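3. Collecting demonstrations

3.1 Hand-held vs remote control

We started out with remote control only. The operator sat at a desk with two joysticks and a screen, and drove the Clemel arm through each task. It works, it is slow, and people hate it. A pick that takes a person a moment with their own hand took our operators long enough that they started to plan around the arm, e.g. always coming from straight above because the wrist was awkward to turn. Those habits end up in the data. The policy then copies the habits. See also the discussion in Section 5.

The second way is the hand-held tool, Roltar from here on. Two fingers, linkage driven, the same jaw shape as on the robot, camera mounted behind the fingers looking out past them. The person holds it and does the task. No arm in the loop at all. The pose of the tool is recovered afterwards from the video, the finger opening is read from the same video. What we lose is force, and any sense of whether the arm could have reached that pose. What we gain is that anyone can do it in their own home, which was the whole point.

Remote control was kept for 3 tasks where reach matters (shelf, drawer, under-table). Everything else is hand-held. Numbers for both are in Section 4.

3.2 Tasks and places

Tidying tasks only. Pick up a thing, put it in or on another thing, go on until the surface is done or the person gets bored. We call a full pass over one surface a session. Beds, desks, sofas, kitchen counters, one ironing board (kept in, see below). In total 91 sessions from 6 homes. All were recorded before travel got difficult, the last batch in December, and the labeling was done remotely, finished in May 2020.

We gave very little instruction. An early version of the instruction sheet ran to several pages and told people how to hold the tool, how fast to move, which side to approach from. Demonstrations made with it were tidy and nearly useless on anything but the objects on the sheet. The final version is short:

Keep the tool pointed at what you are about to pick.
Close fully, wait a beat, then lift.
Don't use your other hand to help.
If you drop it, pick it up again. Leave the drop in.

The last one matters most. Recoveries are rare in remote control data as operators are careful, and a policy which has never seen a dropped object just carries on to the goal with an empty hand. We saw this a lot with the first Clemel policies.

Soft objects were the hard case from the start. A rigid box has a few good grasps and many bad ones. A plush toy has a lot of okay grasps, and they all look different on video because the toy folds, sags, turns over in the fingers. Parts that hang down can cover whatever is underneath, so the place the toy came from is hidden for a good part of the lift. Beds make it worse. The sheet moves with the object, printed patterns get picked up by the detector as objects, and the clutter is mixed in kind and size.

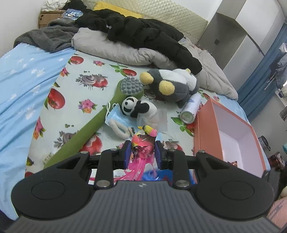 Figure 3. Hand-held tool with a pink plush bird between the finger pads, over a bed with other plush toys, a face mask, a spray can and an open box on a patterned sheet.

For these reasons we split the bed sessions off and report them on their own. Mixed into the overall score they pull it down and hide what the desk sessions show, which is a much cleaner picture. The split is by surface only, not by object, so a plush toy on a desk counts as a desk pick. We tried splitting by object too but labelers disagreed on what is soft (a padded pencil case? a rolled belt?) and we dropped it.

3.3 Labeling

Each session is cut into picks. A pick starts when the fingers begin to close and ends when they have opened again and the object is at rest. Labelers mark start, end, and one of: clean, regrasp, drop, abandoned. They don't name the object. An earlier round did have names and it ate most of the labeling time for no gain in the policy – we never used the names for training, only for making tables.

Two labelers per session, disagreements went to Walid Abu Hammour who had the final word. Most disagreements were about where a pick ends. If a toy is put down and slowly tips over, is it at rest? We said yes once the fingers are clear. Not perfect, but the same rule everywhere.

Pose recovery fails on some stretches, mostly when the tool is very close to plain cloth and there is nothing to track. A plain pillow filling the view is the worst case. Patterned sheets, annoying as they are for the detector, help a lot here. So the same print that costs us in one step pays back in the other, and we did not ask anybody to change their bedding. Stretches with failed pose longer than 5 frames were cut out, shorter ones were interpolated.

3.4 From demonstration to robot

The policy gets the wrist image and the current finger opening, and outputs a short run of relative motions of the tool. Relative is important. There is no shared world frame between a bedroom and our lab, and with absolute poses training did not converge to anything usefull. The robot carries the same camera in the same spot as on the hand-held tool, with the same fingers, so from the policy's side the two should look alike. In practise not quite: the hand shakes, the arm does not, and the arm lags. We add a fixed delay when training (the value was measured once per arm and left alone) and do nothing about the shake.

The Saha controller turns the relative motions into joint commands. It rejects anything outside the workspace and stops. Early on it would clip instead of reject, so the arm would drift along the edge of its reach with a look of great purpose and no progress. Rejecting is better, the stop is at least easy to count.

Some grasps from people can't be done by the arm at all. People lean over, twist, come in from low down along the sheet. We replayed all picks in simulation in Roltuda and marked those out of reach. Around a fifth of bed picks, far fewer for desks. We kept them in training anyway. Taking them out made the policy worse on the reachable ones too, likely just from having less data, but we did not run the matched-size control that would settle it.

3.5 Things we would change

Finger pads. Ours wore smooth over the sessions and we swapped them without writing down when, so pad wear can't be separated from home or person. Write it down.

Also the start pose. People start wherever their arm happens to be, the robot starts from one fixed pose high over the surface. The first second of each robot run is therefore the part least like the training data, and a fair share of failures happen right there, before any object is near. For the runs in Section 4 we moved the robot's start pose lower by hand until the problem mostly went away. The ironing board session was left in training but not in the test split, as the lab has no ironing board.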